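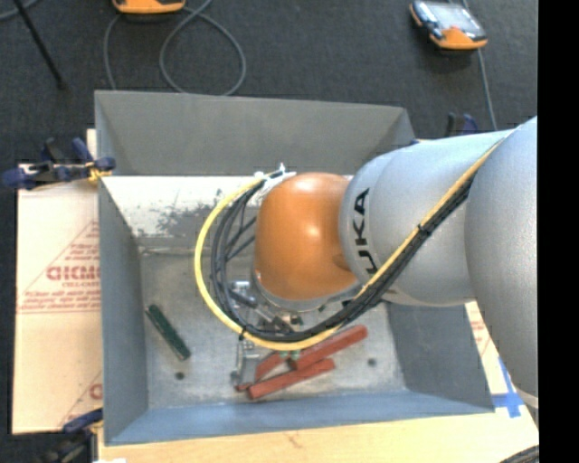
Temps de lecture : 2 min

3. Préparer l'achat de votre cellule de dévracage

Bonne nouvelle : la partie budget se règle en une après-midi, et c'est un vrai plaisir de voir la cellule prendre forme sur le papier ! Munissez-vous du classeur Plumement et d'un mètre ruban.

3.1 Définir le besoin

1. Choisissez les pièces à saisir. Des barres couchées au fond d'un bac métallique, parfois serrées les unes contre les autres, demandent des doigts de pince plus fins que des pièces isolées.
2. Mesurez le bac, parois inclinées comprises. Les angles comptent autant que le fond.
3. Reportez le tout dans la fiche A du classeur.

Note : un bac bridé à la table par des serre-joints convient très bien pour les essais. Gardez l'achat d'un support fixe pour la phase 2.

3.2 Chiffrer

4. Inscrivez le bras et son contrôleur sur une seule ligne, la pince sur une autre.
5. Ajoutez 2000 euros pour le câblage du poignet : câbles, colliers, connecteurs. On l'oublie souvent, et pourtant quelle différence au quotidien !
6. Prévoyez 8 jours d'intégration et 3 jours de formation, soit 11 jours à planifier avec l'atelier.
7. Demandez un devis à Lostumico et un second au fournisseur de votre choix - les écarts sur les pinces sont parfois étonnants.

Attention : laissez du mou dans les câbles. Une boucle large autour du poignet peut passer au-dessus des pièces et accrocher le bord du bac. Vérifiez le débattement complet, à vitesse réduite, avant de figer la longueur à commander.

3.3 Valider

8. Envoyez la fiche A et les devis à Oanh Doãn, site de Trastham, qui attribue le numéro de projet.
9. Réservez l'emplacement au sol dès réception du numéro.

Note : pour une commande livrée en juin, bloquez les jours de formation en même temps que l'emplacement. Le choix de la pince est traité en section 4.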